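Speaker notes – Folding and storing stage cloth, Balport workshop, Friday session

Slide 1. Title
Say who I am and where I work. Twelve years in the linen and drapes store at Dorside. Thank Sólveig Hjaltested for the slot. Mention the handout is at the back by the door.

Slide 2. What we keep
We have 427 pieces on the shelves. Most are plain flat cloths: table covers, masking, floor cloths, dust sheets. Few of them are valuable one by one. Replacing a whole season's worth is another matter, and creases are the complaint we get most.

Slide 3. Where creases come from
Ask the room first. Usually someone says the iron. Let that run a minute.
My answer: most of ours come from the shelf. A cloth gets folded in a hurry, goes under a stack and stays there till May. By then the fold is set. Dark gray is the worst color for it under side light. Black hides more, white you can bleach and press hard.

Slide 4. Before you fold
Find the straight edges first. Run a hand along the hem until you reach a corner, then do the other one. If you start from the middle of the cloth you will twist it, and the twist turns into a diagonal crease that no later fold will line up with.
Check for specks and lint at this stage. A lint roller now saves unfolding it all again later.

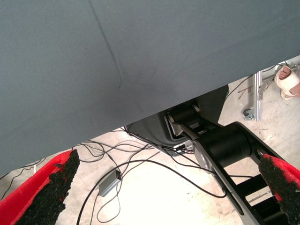

Lift the cloth clear before you move it sideways. Dragging picks up grit, and it pulls the weave off square on the cheaper fabrics. Two people for anything over 106 inches. One person can manage less if the table is long enough.

Slide 5. The fold itself
Half, half again, then thirds. Smooth outward from the fold, flat hand, no nails. Don't press the fold down. A soft fold comes out by hanging overnight – a hard one needs steam.
Demo here if the table is free. Ketill Juhl has offered to take the other end. Use the small cloth, the big one takes too long.

Slide 6. Rolling
Anything we use less than twice a year goes on a tube. Tubes are 55 inches, so wider pieces get one lengthwise fold first. Heiðrún Norðdahl's team at Flunness rolls everything and has the racks for it. We don't.

Slide 7. Labels
Tag on the outside corner, size first, then color, then date last washed. Delia Cârstea set up our tags and the template is in the handout. Don't pin them. Pins rust and leave a mark.

Slide 8. Costs
Racking came to 900, tubes included. Skip this slide if we are past the half hour.

Questions
Likely ones: velvet (never fold, hang it), mildew (separate talk, Oluf Fogh after lunch), whether to wash new cloth before storing (yes, once, cool).
Collect the sample cloths before people leave.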